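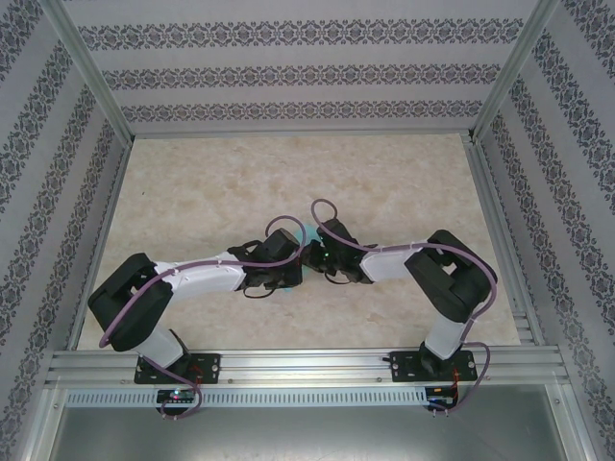
How often does a marble-patterned floor panel need to be cleaned?

Once a week is enough for most rooms, with a damp cloth and a mild soap.

CLODUMTON, Nov 29, 2021 – Trolar today added a beige marble pattern to its Lurnix line of floor panels for enclosures, display bays and small work areas. The panel has a matte face and is sold in four sizes. The longest is 170 cm.

Each panel is cut to order and laid flat inside the enclosure without glue. Edges are sealed at the plant. Buyers should measure the inside width at both ends before ordering, as cut panels cannot be returned.

"Customers wanted a light surface that did not show every scratch," said Zineb Kettani, product manager at Trolar. "Plain white was the most common complaint."

A first run of 1000 panels was completed in October. Orders ship from the Mansour warehouse in cartons of 40 – single panels are available through dealers. Gray and white patterns remain in the line.

Press contact: Taha Bouazza, Trolar, Clodumton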